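Which Budget Laptop Should a Student Buy? My Term Project Report

I picked this topic for a selfish reason. My old laptop was dying, I had $500 saved, and every review I read seemed to be written for people with twice that. So I borrowed 3 machines and used each one as my only computer for 2 weeks — classes, essays, way too many browser tabs, all of it.

The three were the Bullden, the Provex and the Gondano. I ran the same routine on all of them: notes in the morning, a long writing session after lunch, video at night with the brightness at half.

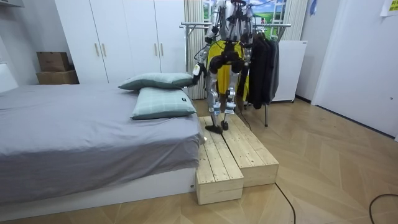
Fig. 1. Robot on the step platform next to the bed.

The keyboard mattered way more to me than I thought it would. The Bullden has these shallow keys that feel like tapping on a table, and my typos went through the roof! The Provex was much nicer, with a real bit of travel, but whoever put the power button right beside the delete key has a lot to answer for (I shut it off in the middle of a lab write-up, twice). The Gondano sits in between. Fine, a bit mushy.

Battery was where things got interesting. The Provex made it through a full day of classes and I still had 28 percent left at dinner. The Bullden needed its charger by early afternoon, and the charger is a brick.

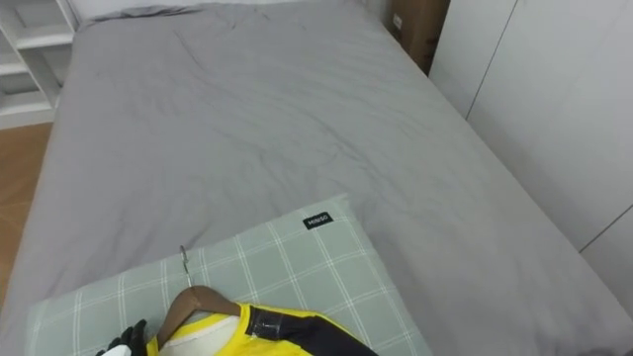
Fig. 2. The bed with its grey bedding, white shelves at the upper left.

I also wanted to try upgrading the memory myself. On the Gondano it's easy — a few screws, pop the bottom off, done. On the Bullden it's soldered down, so whatever you buy is what you're stuck with. I wish the Khosravi store had put that on the shelf tag, and I'm going to bring it up again when I get to prices. 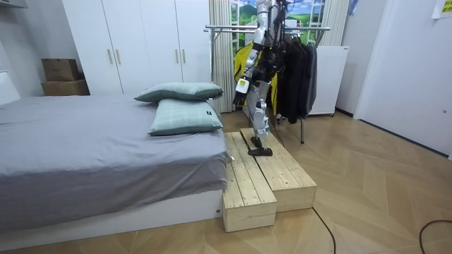 So, prices. The Bullden is the cheapest by a good bit, but once you pay for the version with enough memory it costs the same as the Gondano, and then I can't see why you'd want it. The Provex used up my whole budget. I bought it anyway in July, and I typed this report on it, keeping my pinky well clear of that power button.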